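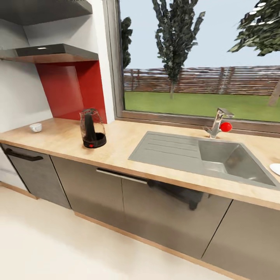
Bożena Jasińska objected at this point last term that hard water can't be much of a problem if people drink it every day of their lives, and her objection is a fair place to begin Week 4.

Hardness is a measure of dissolved calcium and magnesium. It is not a measure of safety. The drinking water guidelines treat it mainly as a matter of taste, scale and soap use, and the notes below keep to that.

Terms you need

Temporary hardness: calcium and magnesium present with bicarbonate. Heating drives off carbon dioxide and calcium carbonate comes out of solution as scale. A glass kettle, like any other, collects it on whatever surface does the heating.

Permanent hardness: calcium and magnesium present with sulphate or chloride. Boiling does not remove it.

Total hardness: the two together, reported in milligrams per litre as calcium carbonate.

Classification

Water up to 60 mg/L is called soft. The bore at Drorstead gave 479 mg/L when we tested it in August, well into the very hard range. The Piltumwood tank supply gave 29 mg/L. Tank water is rain off a roof and has had little contact with rock, so a low figure is expected. The Drorstead bore draws from limestone.

Soft water has its own troubles. It has little buffering capacity and can be corrosive to copper pipe and fittings, which may leave blue-green staining in basins. Check the pH before you recommend anything.

Treatment

Ion exchange swaps calcium and magnesium for sodium. The resin is regenerated with brine, and the waste brine has to go somewhere. Do not send it to the garden.

Reverse osmosis removes most dissolved solids, sodium included. It wastes a portion of the feed water.

Citric acid or white vinegar dissolves scale already formed. Neither changes the supply.

Before the prac

Read the Turcotte chapter on EDTA titration, skipping the section on indicators other than Eriochrome Black T. Bring a 250 mL sample from your own kitchen tap in a clean, labelled bottle. Run the tap for two minutes first and fill the bottle to the brim.

Brayden Sandhu has the burettes. Prac sheets go to Dale MacPherson by 4 pm.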